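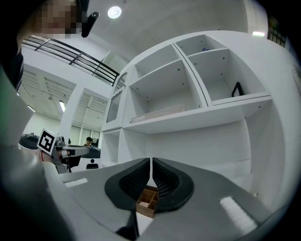

Naa Owusu hat ihren Laden in Drirville im Mai eröffnet, in einer ehemaligen Apotheke. Sie repariert dort Füllfederhalter, und am Anfang haben die Nachbarn gefragt, ob man davon leben kann. «Ich habe diese Frage selber auch gestellt», sagt sie. «Mein Mietvertrag war auf 34 Monate, also hatte ich Zeit für eine Antwort.»

Gelernt hat sie bei Wian Van der Merwe in Sturkden, der damals schon fast keine Lehrlinge mehr nahm. Ein Jahr lang durfte sie nur Federn reinigen. «Er hat wenig erklärt. Wenn eine Feder gekratzt hat, musste ich so lange schreiben, bis ich wusste, auf welcher Seite.» Das Papier dafür hat sie bis heute behalten.

Die meisten Kunden bringen geerbte Stücke, oft mit eingetrockneter Tinte. Für eine einfache Reinigung verlangt sie 47 Franken. Bei gebrochenen Kappen ist sie vorsichtig – manchmal rät sie von der Reparatur ab. Ein Herr wollte trotzdem, und die Kappe ist ihr beim Kleben ein zweites Mal gesprungen. «Ich habe ihn angerufen und mich entschuldigt. Er hat gelacht, ich nicht.»

Auf die Frage, womit sie selbst schreibt, überlegt sie eine Weile. Einkaufslisten mache sie mit Bleistift, sagt sie, und Briefe mit der ersten Feder, die sie bei Van der Merwe richten durfte.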